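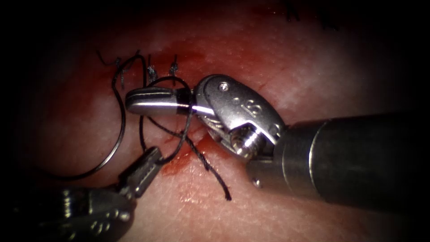
**학생 수술로봇 봉합 경진대회는 누가 참가할 수 있나?**

의학, 공학, 간호학 전공 여부와 관계없이 대학 또는 대학원에 재학 중인 학생이면 누구나 2인 1조로 신청할 수 있다. 수술로봇 조작 경험은 요구하지 않으며, 본선 전에 열리는 기초 교육을 이수하면 된다.

# 힐트빌대 로봇봉합 동아리 '니샤드', 2월 학생 경진대회 개최

힐트빌(Hiltville)대학교 학생 동아리 니샤드(Nishad)는 오는 2월 교내 시뮬레이션 교육동에서 학생 수술로봇 봉합 경진대회를 연다고 밝혔다. 본선은 토요일 오전 9시에 시작해 같은 날 오후에 시상식까지 진행한다. 교육 장비와 조작 콘솔은 의료교육 장비업체 튜니빅(Tunivik)이 제공한다.

니샤드는 의과대학과 기계공학과 학생들이 함께 운영하는 동아리다. 학기 중에는 매주 저녁 실습실에서 바늘 잡기, 바늘 방향 바꾸기, 기구 매듭, 단속봉합을 차례로 연습한다. 지난 학기부터는 연습 영상을 조원끼리 돌려 보며 기구 움직임을 되짚는 시간을 따로 두고 있다.

이번 대회의 본선 과제는 절개선 단속봉합이다. 참가자는 니들 드라이버와 그래스퍼를 양손으로 각각 조작해 정해진 간격으로 봉합하고, 매듭을 지은 뒤 실을 자른다. 조원 두 사람이 절반씩 나누어 수행하며, 교대할 때 기구를 안전 위치에 두지 않으면 감점된다.

예선 과제는 두 가지다. 첫 번째는 작은 고리를 양쪽 기구로 주고받는 과제이고, 두 번째는 봉합용 패드에 매듭 하나를 완성하는 과제다. 예선은 본선 전 주 평일 저녁에 나누어 치르며, 조별 시간표는 접수 마감 후 개별 통보한다.

## 속도보다 매듭 품질에 큰 배점

채점은 매듭의 견고함, 봉합 간격, 조직 손상, 기구 충돌, 소요 시간 순으로 배점이 높다. 만점은 128점이며 65점 이상을 받은 조에는 순위와 별도로 수료증을 준다. 동점일 때는 조직 손상 항목의 점수가 높은 조가 앞선다.

심사위원장을 맡은 체게레다 월데마리암(Tsegereda Woldemariam) 교수는 "처음 콘솔에 앉은 학생은 대개 실을 너무 세게 당긴다"며 "손끝으로 장력을 느낄 수 없는 조건에서 화면만 보고 힘을 조절하는 법을 배우는 것이 이 과제의 목적"이라고 말했다. 월데마리암 교수는 실을 기구 끝에 감는 동작에서 점수 차이가 가장 많이 난다고 덧붙였다.

동아리 회장 이마이 다쿠미(Takumi Imai)는 기계공학과 3학년이다. 그는 "공학 쪽 학생들은 관절이 어디까지 꺾이는지 금방 이해하지만 바늘이 조직에 들어가는 각도는 의대생에게 배워야 한다"며 "두 전공이 한 조가 되면 연습 시간이 눈에 띄게 줄어든다"고 설명했다. 다만 같은 전공끼리 조를 짜도 신청에는 제한이 없다.

## 기초 교육과 연습 시간

참가 조는 예선 전까지 기초 교육을 한 차례 받아야 한다. 교육은 튜니빅의 교육 담당 요리스 카위퍼르스(Joris Kuipers)와 동아리 선배들이 맡는다. 내용은 다음과 같다.

- 콘솔 좌석과 화면 높이 조정, 비상 정지 절차
- 손 조작부와 발판 사용법
- 바늘을 잡는 위치와 회전 방향
- 기구 매듭과 실 자르기
- 채점표 읽는 법

교육을 마친 조는 실습실 예약표에서 연습 시간을 신청할 수 있다. 한 조가 연속으로 두 번 예약할 수는 없으며, 빈 시간은 당일 현장에서 배정한다. 봉합사와 연습 패드는 동아리에서 지급한다. 개인이 가져온 바늘이나 봉합사는 사용할 수 없다.

참가비는 학생 1인당 4,000원이고, 당일 관람권은 2,000원이다. 관람객은 별도 강의실에서 콘솔 화면 중계를 보게 되며 실습실 안에는 들어갈 수 없다. 중계 해설은 지난 대회에서 우승한 샬리니 반살(Shalini Bansal)이 맡는다.

반살은 "매듭을 짓는 동안 바늘이 어디에 있는지 놓치는 조가 많았다"며 "해설에서는 실 길이를 어떻게 남기는지, 바늘을 어디에 두는지를 중심으로 이야기할 예정"이라고 말했다.

우승 조에는 플론스테드(Plonstead) 연구센터의 여름 실습 참가 자격이 주어진다. 실습 기간에는 숙소가 제공되고 교통비는 본인이 부담한다. 2위와 3위 조에는 다음 학기 실습실 우선 예약권을 준다.

참가 신청서는 시뮬레이션 교육동 1층 안내 데스크와 동아리방에서 받는다. 신청서에는 조원 두 사람의 재학 증명서를 첨부해야 한다. 접수 후 조원을 바꾸려면 기초 교육 전까지 운영진에게 서면으로 알려야 하며, 교육 이후에는 변경할 수 없다.

**문의:** 니샤드 대외협력 담당 칸찬 로디(Kanchan Lodhi), 힐트빌대학교 시뮬레이션 교육동 동아리방. 취재를 원하는 언론사는 본선 전날 오후 5시까지 신청하면 된다.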